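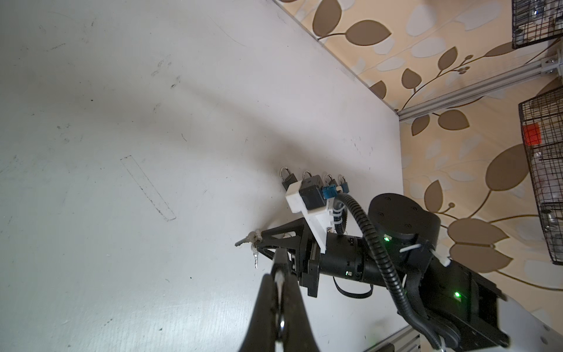 Wire baskets on the wall, leaf-print wallpaper behind the table

From: Neusa Frota
Date: 25/11/2022
Subject: Re: Rorstead paid accounts

Fraser Haldane wrote:

> Has anyone worked out what the new Rorstead pricing means for small
> groups? We have 171 members on the free tier and I can't tell from
> the post if we have to move in December or if we can sit tight. I'd
> also like to know if the ads are coming either way.

Fraser,

I went through the pricing post last night. The free tier stays, but the cap drops from 800 members to 10 for any group that wants private threads. Public groups keep the old cap and get ads in the sidebar.

Paid groups have no ads. The price is $4 a month per moderator, and ordinary members don't count toward the bill. For you and me that would be eight dollars a month in total, less than we pay Kosar for the newsletter.

My guess is they had to do something. Rorstead has run on the money from Baudry for years with nothing coming in, and Flalletti started charging last spring without losing many people that I know of. I would still like to see a yearly price. The post says one is coming and gives no date.
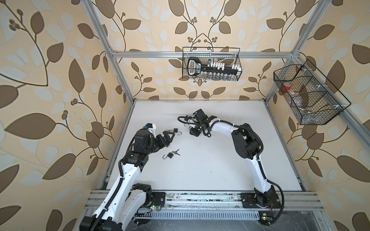
What happens to our old private threads if we stay on the free tier?

They become read-only on the day of the switch. Members can still search them and export them, but no new replies can be added until the group is paid for or made public.

I'd lean toward paying for the first few months – the export tool is slow and I don't want to move everyone over the holidays. If you agree, I can put it on my card and we can split it later.

Neusa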